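Home Projects Litard Reports Contact

Litard: Progress Report to Condico, March

1. Scope

Litard covers the fit-out of a self-service coffee point for the shared lounge at Ternamstead. The approved budget is 449, of which 249 has been spent. The remainder is held for capsules, spare glassware and a second tray. Work in this period dealt with the layout of the table and the order of steps for serving one cup.

2. Table layout

The capsule machine stands toward the far side of the table, with the tray to its left and the capsule stand to its right. Users pick up a capsule on one side and carry the finished drink away on the other, so the two movements do not cross. The wooden table was kept from the previous room and needed no work.
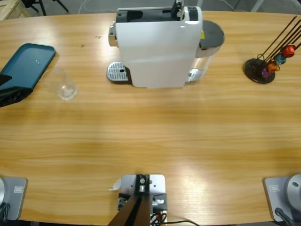

Fig. 1. Machine, teal tray, glass and capsule stand on the table.

The glass waits between the tray and the machine. We tried keeping glasses on the tray from the start, but this left no clear spot to set down a full one. The tray is now reserved for serving.

3. Glassware

Were, the earlier coffee point in the same building, used paper cups. Litard uses short, clear tumblers. The level of the drink can be checked from the side, and a short glass leaves more clearance under the outlet. Tall glasses were ruled out at the first fitting.

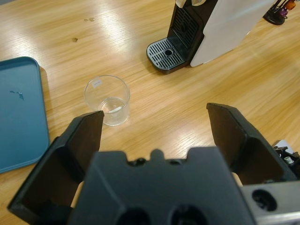
Fig. 2. Clear tumbler on the tabletop.

The table has a glossy finish, and a clear glass is hard to pick out under the overhead lights. A thin mat in a plain color has been proposed for the waiting position. It is not in the current budget and would come out of the glassware line.

4. Serving sequence

The written sequence has been cut to the following:

Set the glass on the drip tray, under the brewing head.
Raise the lever, insert a capsule and close the lever.
Start the machine.
Move the full glass to the teal tray.

Placing the glass first is a change from the draft. The drip tray is small, and a glass set off center will catch the flow on its rim.
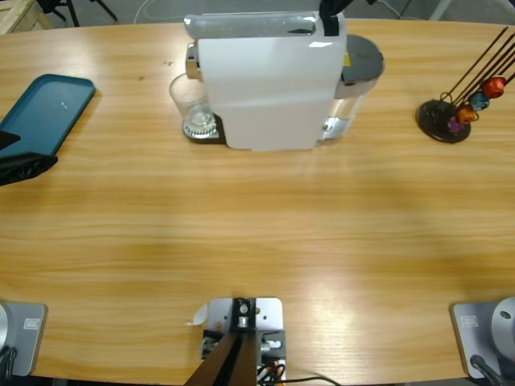
Page last changed: Saturday, 16:40

With the glass on the drip tray, the lever and the water tank lid both stay within reach. The stand displays capsules of different colors side by side, so a user can choose without opening a box. Refilling the stand will be added to the daily room check.

5. Open items

Two items remain open: the mat, and a place for used capsules. A request for the second tray will follow in the next report.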